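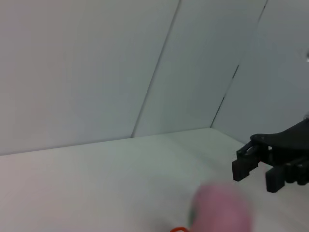
Bjarke Hafstein on crokinole, slow boards and his mother-in-law's kitchen table

09/10/2024

I had been meaning to talk to Bjarke Hafstein for the better part of two years before I finally got myself out to Nerkden to do it. If you play crokinole anywhere within a couple of hours of there you have probably flicked a disc across one of his boards, whether you knew it or not. He signs them on the underside, very small, with the word Gruvska and a number, and he doesn't advertise.

He met me at the door with sawdust in his eyebrows and put the kettle on before I had my coat off. I had a list of questions. We got to the third one, I think, by the time the light was going.

I asked first how he came to the game, and he said he married into it.

"My wife's family played every Sunday," he said. "I went for supper the first time and there was this big round board on the kitchen table where I thought the food should be. Her mother didn't ask if I wanted to play. She pushed twelve discs at me and told me I was her partner, and we lost, and she let me know whose fault it was. I was a bit frightened of her. But I went home and my finger was sore and all I could think about was that little hole in the middle."

The little hole, for anyone who hasn't had the pleasure, is worth twenty points, and it sits in the centre of the board with a ring of eight pegs standing guard. You flick your discs from the outer edge. If there's an enemy disc on the board you have to hit one, and if you miss, your own disc goes into the ditch. It takes five minutes to learn, and my uncle still hasn't forgiven me for a shot I made when I was fourteen.

The old family board, Bjarke told me, was terrible. It had a hump in it. Everybody in the house knew about the hump and aimed to the left of it, and visitors were left to find out for themselves.

"I thought, I can fix that," he said. "I was a cabinetmaker, I had all the tools. So one winter I offered to make them a new one, a nice flat one. And I made it, and it was flat, and they hated it! Her mother played two games and said it was like playing on a frozen lake. She put the old one back on the table. I was so hurt. I can laugh now."

That first board is still hanging in his hallway, and he took it down to show me. It really is a handsome thing, with a dark ditch and a pale playing surface, but he winces when he looks at it. The pegs are a touch too far out, he says, and the hole has too sharp a lip, so that a disc going in at any sort of pace hops straight across.

He has made 271 of them since then. I asked what changed between the first and the latest, and he thought about it for long enough that I wondered if I'd said something wrong.

"The hole, mostly," he said. "People think it's the surface, they all want to talk about speed. Speed you can get with a good finish and some patience. But the edge of the hole is where the game is. Too sharp and it skips. Too soft and everything falls in, and then what's the point of being good? I do the last of it by hand with a bit of worn-out paper wrapped around a dowel, and then I play on it for an evening. If I'm cross by nine o'clock I take it back to the bench."

We talked for a long while about finish. I'll admit I had assumed that any shiny board was a fast board, and he was kind enough not to laugh. He puts on a lot of thin coats and rubs each one back, and he's fussy about dust to the point that he changes his sweater before he goes into the finishing room. He used to buy his lacquer from Vestergaard, two towns over, until the old fellow there retired and the shop became a place that sells hot tubs. Now he drives farther and complains about it.

As for powder and wax on the playing surface, he has opinions. The club he plays with uses a shuffleboard-style powder they get under the name Pasard, a light shake before each evening, wiped nearly all the way off again. He thinks most people at home use ten times what they need.

"You want to be able to run your hand over it and wonder if there's anything there," he said. "I had a board come back to me once with a complaint that it was slow. I tipped it up and it snowed on my boots."
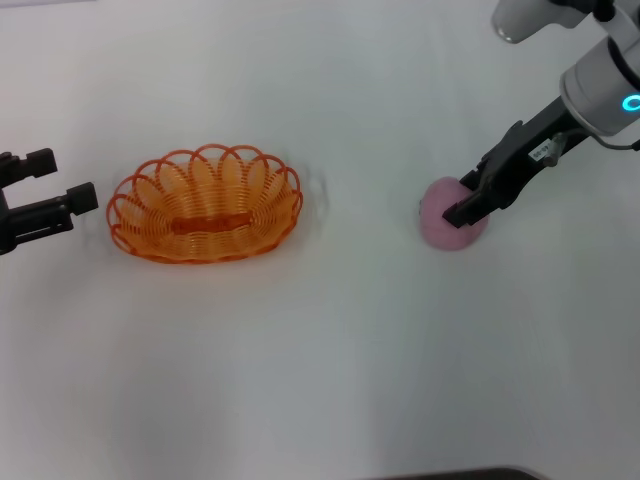

He is just as particular about how a board is kept. Hang it on the wall if you've got the wall, he says, somewhere away from the stove and out of the sun, and if you haven't, lay it flat under the bed. What you mustn't do is lean it behind the couch for the summer. He sees two or three of those every fall, brought in by people who carry them up the path like a sick dog, and there isn't much he can do once the wood has taken a curve. He'll try clamping it and leaving it a few weeks, but he doesn't promise.

I asked about tournaments, and here his wife Signe came through with more tea and stayed, which I was glad of as she remembers the scores and he doesn't. They used to travel to quite a few. These days it's mostly the Nerkden winter doubles, held every February in the curling club's upstairs room, with the radiators banging away underneath the windows and somebody's chili on the side table.

"He'll tell you he doesn't care about winning," Signe said.

"I don't," said Bjarke.

"He didn't speak all the way home in 2019."

It was the roads, according to Bjarke. They were bad and he was concentrating.

Their best season as a pair, they put up 621 points over the Saturday rounds, and the card is stuck to the fridge with a magnet shaped like a moose. The club keeps a big binder of everybody's results going back to the start, and by Signe's reckoning there were 1178 games in it at last year's supper. She was the one who added them up, over two evenings, and she would like it known that whoever kept the book in the early years made sevens that look like ones.

What I was most curious about was younger players, because every club I know of worries about it. Bjarke was more cheerful on the subject than I expected. He takes a pair of practice boards to the school on Thursdays after classes, older ones with a few dings in them, and lets the kids have at it.

"The little ones are wonderful at it," he said. "They don't aim! They just look at the hole and flick. I spend ten minutes sighting down my finger like I'm hunting moose, and some girl with a juice box puts two in a row straight down the middle. Then when they're twelve or so they start to think about it and they go to pieces, same as the rest of us."

He does teach them a few things. Keep the heel of your hand planted on the rail. Put your fingernail right up against the disc before you flick, touching it, so you push it away and don't whack it (this was news to me, and explains a good deal about the state of my fingernail). Stay in your chair with both cheeks, as the old rule goes, and no shifting the chair once you've sat down. And learn to play a soft shot early, because anyone can hit hard and a hard hit will very often send both discs off the board and leave you with nothing to show for it.

I wondered whether he ever sold a board to someone and wished he hadn't. He said just the once, to a man who wanted it for a wall in a lake house and asked whether it could be done without the pegs because they spoiled the look of it. Bjarke made it for him, pegs and all, and told him they unscrewed. Theirs don't unscrew.

"I shouldn't have," he said, not looking very sorry.

He turned 65 this year and has cut back to a board or two a month. There's a waiting list, kept in pencil in a school notebook, and he works down it in order no matter who you are. His brother-in-law is on it. I asked, in what I hope was a casual way, how long it was at present, and he said if I put my name down now I might have one for next winter, and would I like maple or something darker around the rim.

I put my name down. Then we played, of course, on the board he keeps set up in the front room, with Signe keeping score and the cat being lifted off the ditch every few minutes. I'd like to report that I gave him a game. I sank one twenty, early on, and he reached over and shook my hand, and after that I spent most of the evening fishing my own discs out of the ditch while he told me about his mother-in-law, who played until she was ninety-one and never once used the flat board.

The old one with the hump belongs to Signe's sister now. They still aim to the left of it.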